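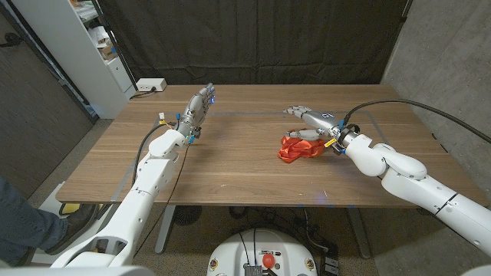
Two arms, one table and something red: the Grorneo kit on the bench.

About Flitico

We sell one product. It's called Grorneo, it has two arms and two five-figure nicknames we can't print, and we rent it by the month to labs and workshops across Canada that would like to try handling soft goods before asking finance for anything permanent.

Fabric is our specialty, for our sins. A steel bracket keeps its shape while you think. A pillowcase has other plans.

Each rental includes the arms, the hands, the base with its big red stop button, and the Stano software licence. Bring your own table. Blue tape is complimentary, and customers do seem to get through it.

Monthly rental covers up to 500 operating hours. Colour choices are white and white. Our service centre answers email on business days, and we close for part of December.

Page updated 3/6/22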